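The Robot That Needs Its Living Room Tidied First

The sales pitch for the Girnix home robot is that it learns its job in software, so by the time it reaches your house it has already picked up after thousands of pretend families. I spent a day at Kovunbridge, the company that sets these machines up, to see how much work that saves. My answer is less than the brochure says.

Annunziata Bassi runs setup there. Her morning went to a floor. The software paints every spot where it thinks the robot may drive, and she checks the paint against the furniture, room by room. There are 600 rooms in the current set. A script is supposed to do this. Bassi does it again by hand.

"The script passes everything," she said. "I stopped trusting it in November."

She had the records up while we talked. On the last full run the script flagged no problems, and she logged 921. Many were small, a rug counted as a wall or a chair leg that wasn't there as far as the map was concerned. Four were bad enough to send a robot straight into something.

I asked whether customers hear about this. She said that was a question for Tierney, which sells the machines. Tierney sent me the brochure.

The living room she was on when I pulled up a chair had a blue sofa with a laptop and a remote on the seat, and a red toy wagon parked beside it. The usable floor shows up white, with a ragged border where it meets the wall on the right. Bassi cares about that border. Each step in it is a guess, and a guess too generous puts a wheel into the baseboard. She also dislikes the wagon's long handle, which is thin and black and easy for a depth sensor to lose. 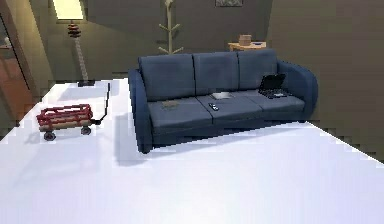 What the buyer pays for

Once the map is signed off, the real machine still needs its wheels measured, its camera leveled and its bumper tested against a padded post. Bassi allows 4 hours. Cavmont, the service contractor, bills for a fresh setup whenever a customer moves the couch.

I move my couch a lot. I asked Bassi if she had one of the robots at home, and she said she had a broom.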